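SPEAKER NOTES
Comparing two grippers and two controllers on a common simulated bench task
Presenter: Sioned Owen, Drarnell Manipulation Group
Skeltimbridge Automation Forum, Thu 21 May

Opening

Welcome the audience and thank the Forum for the invitation. State at the start that everything in this talk was done in simulation. Results on hardware will be reported separately, and no claim is made today about how well the findings carry over.

The work began in March. Drarnell had been asked to recommend a gripper and controller pairing for light sorting of small parts. Two grippers were under consideration, referred to throughout as the Sýkora and the Jeltier. Each was to be tested with the position controller already in use at Drarnell and with a newer compliant controller. That gives 4 pairings.

Make the point early that the arm was held constant. Earlier comparisons within the group changed the arm and the gripper together, and the reports were difficult to interpret afterward. The present study uses one arm, one table surface, one set of blocks and one workshop background for every pairing.

The task

Keep this section short. The audience will know pick-and-place work well.

The arm is mounted on a pale pink table and works on a small group of blocks. The orange block is the smallest and is the usual target. The green one is flat. The dark navy piece has an opening in it, and its walls limit how far the fingers can spread when the wrist comes down close by.

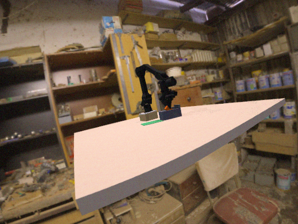
Each trial starts from a saved state and ends when the target has been released at the goal position or when the time limit is reached. The trial log records the commanded wrist pose, the measured wrist pose, finger position and contact force. A trial is scored as a success only if the target is at rest within the tolerance and no other block has moved more than the permitted distance.

Explain the second condition. In the pilot runs, both grippers reached the target reliably, and the score based on reaching alone showed no difference between them. The differences appeared once disturbance of the neighboring pieces was counted.

If time is short, omit the next paragraph.

The background was kept cluttered on purpose. The wrist camera controller settings were tuned last year on a plain gray backdrop, and several settings had to be revisited once shelves, cans and loose tools were introduced behind the work area. The revised settings were then frozen before scored trials began.

Method

Each pairing was run for some 3000 trials. Start positions were drawn from the same list in the same order, so that trial numbers can be matched across pairings. Anyone who requests the logs will be able to compare a given trial directly.

Two operators reviewed the failures. They worked separately and assigned each failure to one of 7 categories. Where they disagreed, the log was reviewed jointly. Say plainly that the category "approach contact" absorbed most of the disagreements and should be split in two in any later study.

Note for presenter: do not read the full category list aloud. It is in the handout.

Findings: grippers

The Sýkora gripper has the narrower fingertips and was less likely to touch a neighboring block on the way down. Its grip on the flat block was weaker. When the target was picked from an edge, the block tended to rotate during the lift, and the release position suffered as a result.

The Jeltier gripper held the flat block firmly and released it cleanly. It needed more clearance. With the target placed close against the navy piece, the outer finger often met the wall of that piece before the wrist reached grasp height. Under the position controller this usually ended the trial.

Pause here. This is the result most listeners will want to write down.

Findings: controllers

The compliant controller reduced the number of trials lost to wall contact for both grippers, and the improvement was larger for the Jeltier. The arm gave way slightly on contact, the finger slid along the wall, and the grasp could often be completed.

There was a cost in time. The compliant controller was slower on the final descent, and on open-table grasps the delay brought no benefit. A combined approach, with position control in free space and compliance near the work surface, was tried late in the study. It has not been run in sufficient numbers to be included in the tables. 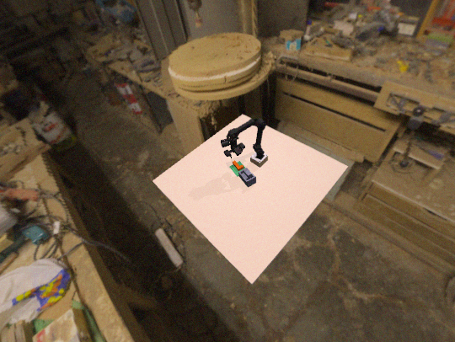 Why was the same force limit used for both grippers?
A common limit made the contact logs directly comparable. It was set at the lower of the two maximum values given in the design files, and the Jeltier was therefore run below its full capacity. A second series at each gripper's own limit is planned.

If the question of force limits comes up again from the floor, refer the speaker to the appendix of the handout and move on.

Problems encountered

Report these fully. The Forum has asked presenters to do so.

First, the contact model. With the default friction value, the orange block slid off the green one during slow approaches that did not touch it. The value was raised and the affected trials were run again. In all, 143 trials were discarded and replaced.

Second, the wrist camera. Its view of the target is blocked by the fingers during the last part of the descent. Both controllers then rely on the last good estimate. This affects both grippers, but the Jeltier fingers are wider and block the view sooner. Part of the difference between the grippers may therefore be a difference in what the camera could see. The study was not designed to separate the two effects.

Third, the saved start states. A few had been stored with the fingers partly closed. The fault was found by comparing finger position at time zero, and that check is now done automatically before each batch.

Recommendation

For sorting in open areas, either gripper is acceptable with the position controller. For targets close to walls or other parts, Drarnell recommends the Sýkora gripper with the compliant controller, subject to confirmation on hardware. Where flat parts make up most of the work, the Jeltier should be considered first, and the layout should allow for its clearance.

Closing

Thank the Skeltimbridge organizers and the two operators. Handouts are on the table by the door. Requests for the trial logs should be sent to the Drarnell office and should state which pairing is wanted, as the files are large.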